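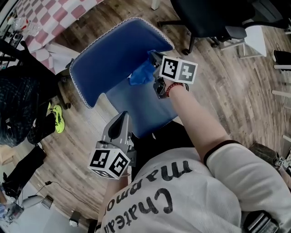

A blue chair with white zigzag stitching along the backrest.

I have been watching Gramthorpe's women's team for 13 seasons, and I still have to explain to people that yes, I pay to get in, and yes, I'd pay more. So when the club announced last November that the women would be moved off the main field to the training ground at Cardoso Park, I wrote a letter. A long one. I got back two lines about "pitch preservation."

Pitch preservation! The men's reserves played on that same grass the next week, in the rain, in front of 100 people if you count the dog walkers.

We had 473 at our last home game before the move. The main ground holds 1800, so I know how that looks from the boardroom – lots of empty seats and a heating bill. But Cardoso Park has one set of bleachers, no roof and a single restroom that locks itself. Families came once and didn't come back. Then somebody at the club stood up at the fans' evening and told us attendance was down, so maybe demand just wasn't there. I nearly swallowed my pen.

I don't think these people are villains. I think they've run a men's club all their lives and they see the women's side as a nice thing they do, like the Christmas raffle. You can tell by the shirts. The men have Eltix across the front, and the women wore last year's leftovers with a patch sewn over the old Zatness logo. The patch came off in the wash, by the way.

What I'd like is pretty boring. Put the women back on the main field for six games. Sell the tickets on the same page as the men's, so I don't have to send an email and wait for somebody to reply. Give it a full season before anyone pulls out a chart. If the crowd stays away after that, fine, I'll listen.

There's no soccer for anybody right now, and the club says it is using the break to "look at everything." Good. My letter is still in a drawer over there somewhere, and I've kept a copy.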